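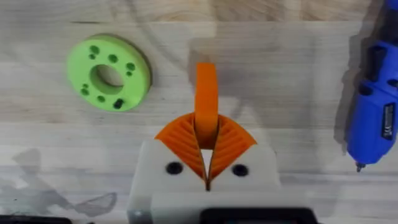

Ribbed fingers versus flat jaws, part two

I said in the last post that I'd come back to the orange fingers once I'd had them on the arm long enough to form an opinion. I've now done enough picks with them to write something down.

The short version is that they're staying on. The flat jaws that came with the Moya arm go in the drawer and will probably come out again for one or two jobs.

The fingers are Stojan Kos's design. He sent me the files in August and I printed two sets, one in orange and one in grey. The grey set split along a layer line the first week, which was my fault for printing them upright. The orange ones I printed lying on their sides and they've been fine. Each one is a fan shape with fine diagonal ridges, and the pair comes together in a V at the housing. Swapping from the flat jaws takes 10 minutes if the screws behave.

For test pieces I've been using whatever is on the bench, mainly a thin orange tab with a rounded end and a green flange with a big hole in the middle. The tab is the easy one. Held upright in the V, it sits straight and doesn't twist when the wrist turns. With the flat jaws it used to lean to one side, and I'd have to let go and pick it up again before trying to put it in a slot.

The flange is harder. Lying flat, there isn't much height to grab, and the ribs want to ride up over the rim. I ended up going in with one finger through the centre hole and closing on the ring. It worked 19 times before I got bored and stopped, with 2 drops along the way. Both drops were at the side with the slotted recess, so now I approach from the opposite side and leave it at that.

The wrist camera took more fiddling than the fingers. It's a Visosora unit and the picture is good enough, but the ceiling light is behind the arm and throws a shadow of the whole gripper onto the bench. My colour threshold kept deciding that the edge of the shadow was the edge of the part. Orange fingers on an orange tab didn't help either. If you're printing your own, pick a finger colour you won't be handling. I've got some white filament coming and will redo them in that.

Controller notes, for those who asked. I'm running the Nostis board at a closing force setting of 900, which is whatever unit their software uses (the manual doesn't say). Lower than that and the tab slides. Higher and the fingers start to bow outward at the tips. The flat jaws don't care what you set them to, and that's the one thing I'll miss about them.

Remedios Ibarra at the Stumthorpe club has been trying the same fingers with a rubber coating brushed on the ribs. She says the grip is better but the coating picks up every bit of dust and needs wiping down. I might try it on the white set – I'd like to see how it behaves on the flange before I commit to the mess.

Next on the list is moving the light, then a proper mount for the camera cable, which is held on with hot glue at the moment. After that I'll run both sets of fingers through the same picks and put the results in a table.

Posted March 3, 2019

4 comments
Share

Contact | Back to top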